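How to Pack Two Pairs of Glasses So They Arrive as Two Pairs of Glasses

Print this page | E-mail this page

Eyewear is light, expensive and shaped like something designed to be sat on. The post will do the sitting for you unless you pack properly.
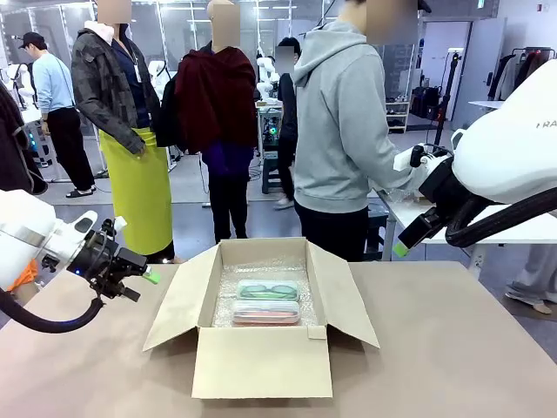
What you need

One corrugated box, a bit bigger than the cases. Bubble wrap. Packing tape. Hard cases, clear if you can get them, so whoever opens the parcel can tell the mint green from the pink and peach without unlatching everything. The soft pouch that came with your frames is a sock with ambitions. Leave it in the drawer.

1. Open all four flaps and fold them right back. A flap that is half up will drop on your hand at the moment you least want it.

2. Line the box with bubble wrap before anything else goes in. Cut the piece long enough to cover the bottom and climb the sides. I was stingy once, in August, with a pair of Skemova readers. They came back to me as a monocle.

3. Wipe the lenses and close each case. Give it a gentle shake by your ear. If it rattles, tuck in the cleaning cloth and try again.

4. Lay the cases flat, side by side. Stacking looks tidier and puts all the weight on the bottom lid, which did nothing to deserve it.

5. Fill the gaps, then cover the lot with another layer of wrap. Tissue will do at the sides. Newspaper will also do, if your recipient enjoys gray fingers.

6. Close the short flaps, then the long ones. Press lightly on top. If the box sinks, add more wrap. If it bulges, take some out and stop being so generous.

7. Tape the center seam, top and bottom, and run the tape 2 inches down each end.

A word on labels

Put the address on the largest face and a second copy inside, under the top layer. Writing FRAGILE is optional. I still do it, in the same spirit in which I press the button at crosswalks.

Print this page | E-mail this page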